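Naltell wrist camera and hand trial - set-up guide, section 4

Written up by Farah Rondonuwu, checked by Dimas Sumampouw. Last edit 2019-02-25

4.1 Before you start

Covers the two hands we're comparing, Tornulex and Udmont. Same steps for both. Do the whole section on one hand, then swap and do it again. Don't mix. We tried mixing and the log was useless.

You need:
- the hand, already bolted on (section 2)
- wrist camera and its short cable
- cloths, two colors at least
- shelf and slippers for 4.3
- trial sheet, one per hand

CAUTION: Power off at the controller before you plug or unplug a hand. The hand's own switch is not enough.

4.2 Wrist camera check

1. Power up. Wait for the steady light, takes 12 seconds.
2. Open the wrist view on the laptop. If it's black, reseat the cable and start over.
3. Lay out the cloths, overlapping, and lower the hand over them. Slow speed.
4. Look at the fingers in the view. You want to see the tips, not just the knuckles.
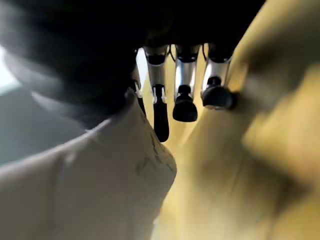
Focus is set for the fingertips and nothing else. Don't chase a sharp background, you'll lose the tips. The mustard cloth has gone soft here and the silver segments and black tips are still crisp, so leave the ring where it is and tighten the lock screw. Ecaterina prefers it a hair closer for the Udmont. Fine, but write it on the sheet. A dark blur along the top is the hand body and it's normal for this mount. If it covers the tips, the bracket is one hole too low.

5. Check the thin cables between the fingers. Close and open the hand 4 times. Cables should move freely and come back to the same place.
6. Pinch one fold of cloth, lift, hold, let go. Do 19 lifts per hand. Mark each one hold or drop, no half points.

Note: plain white cloth alone fools the exposure. Keep a colored one under it.

CAUTION: Stop if a cable catches on a finger joint. Hit stop first, then look. Do not pull it out by hand with power on.

4.3 Shelf reach

Goes after the cloth test, same hand, same day if you can. Reach matters as much as grip for this one - Azlan's first run had a great grip score and the thumb hit the shelf edge every time.

7. Set the slippers out in pairs, one pair on the upper shelf and another on the lower. Toes to the back, heels to the front.
8. Stand the robot square to the shelf with both feet flat on the carpet. Keep floor cables off to the side, clear of the feet.
9. Load the reach file for the hand you have on. Names are nearly the same, so read it twise.
10. Bring the right hand up to the upper shelf, fingers open, and pause just in front of the edge. Thumb out toward the left slipper.

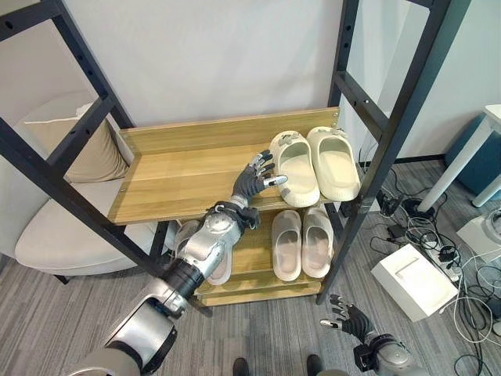
11. Check clearance at the pause. Fingers must not touch the board. If they do, back off and raise the wrist 2 clicks.
12. Run the grasp from the pause point. Log hold, drop or bump. A bump is any contact with the shelf, even a light one.
13. Repeat on the lower shelf. The upper board limits how high the wrist can go, so come in from the front.

Note: the Yeoh controller forgets the pause point after a restart. Save before you swap hands. Yes, every time.

4.4 Swapping hands

14. Arm to park. Controller off.
15. Swap per section 2, go back to step 1.
16. Put both sheets in the tray for Aparecida Arruda. She does teh scoring and wants the bump notes readable.

Problems with the reach file go to Azlan Lau. Camera problems, Farah.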